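# How to Build a Toy Block Rotation That Keeps Kids Playing

If you've ever watched a toddler dump every single toy onto the rug and then wander off to play with a spoon, you already know why I love toy rotation. I started doing it one December, right when the shelves in our playroom couldn't take another thing, and I've been hooked ever since. You don't need to buy much, and you can set the whole thing up during one long nap.

I'm going to use building blocks as the main subject, partly since we own so many and partly because they're the easiest toys to rotate well. The same steps work for train tracks, play food and animals.

## What you'll need

- All your blocks, from every corner of the house
- A few bins with lids for storage
- One open bin or tray for the blocks that are "out"
- Masking tape and a marker
- A damp cloth and a towel

My storage bins are the medium ones from Vulside, and the lids have stayed snug through a lot of rough handling. Shoeboxes are great too!

## Step 1: Gather everything

Go room by room. Check under the couch, in the bath toys, in the bottom of the diaper bag and (trust me on this one) inside the play kitchen oven. Pile it all on a bed or a big blanket so you can see what you have. Our pile came to 76 blocks the first time, and I'd have guessed half that.

## Step 2: Wipe and check

Run a damp cloth over each block and dry it with the towel. Plain wood doesn't like a soak, so keep the water light and let those pieces air out overnight before they go in a lidded bin. While you're at it, feel the edges. A rough spot on wood can be sanded down in seconds, but anything cracked or splitting should go. And if you have a child who still puts everything in their mouth, pull the small pieces now and store them up high.

## Step 3: Make small sets

This is the fun part. Instead of sorting by brand, I sort by what a kid might do with the pieces. One set is all about stacking, so it gets chunky, even blocks. Another has arches and ramps for roads. The third is a color set, with just 2 colors in it, and it gets more play than any of the others! Kids will line them up, trade them, make patterns, feed them to a stuffed bear, you name it.
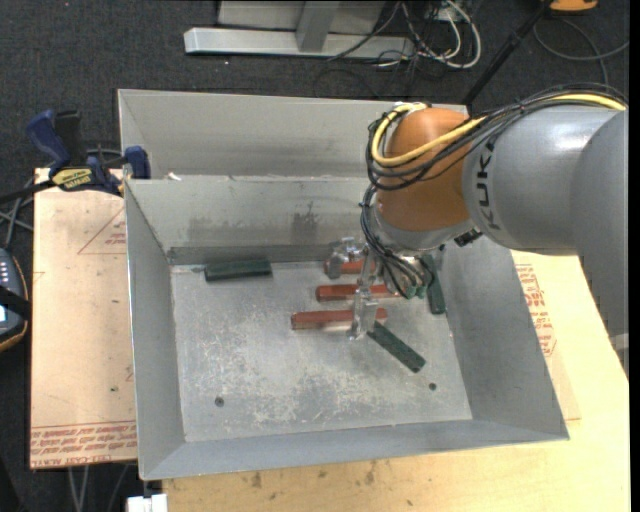 Keep each set smaller than feels right. I used to think a tower needed 100 blocks behind it, and then I put out a little handful and got the longest stretch of quiet play we'd had in weeks. You can always add a few more the next morning if your kid seems to be running short.

## Step 4: Label the bins

Stick a strip of masking tape on the short end of each storage bin and write down what's inside. I also write the month the set last came out, which saves a lot of peeking. Tape peels off cleanly, so you can change the sets around as often as you like.

## Step 5: Set up the play spot

Low and open wins. A wide, shallow bin lets little hands reach everything without tipping it over, and cleanup is just a matter of tossing the blocks back in. Put it on a flat rug or a bare floor. Our old rug was the shaggy kind and every tower leaned, so we switched to a flat Clidow one and building got a whole lot less tearful.

Leave some clear floor next to the bin. You want space for a road to wander off toward the hallway.

## Step 6: Swap it

I trade sets every two weeks or so, after bedtime, so there's something fresh waiting at breakfast. Watch your child more than the calendar, though. If they're still deep into a zoo they started days ago, leave it alone! If the blocks haven't been touched since the weekend, go ahead and swap.

## A few extra tips

- Keep one favorite out all the time. Ours is a lumpy wooden bridge and it never goes in storage.
- Add one odd thing to each set, like a scarf, a toy car or a cardboard tube.
- Siblings of different ages can each have a small set, with a shared bin in the middle.
- If a set flops twice, break it up and mix it into the others.

I'm putting together our spring sets now, and there's going to be a garden one with green blocks and felt flowers. I'll post the felt pattern once I've finished cutting it out.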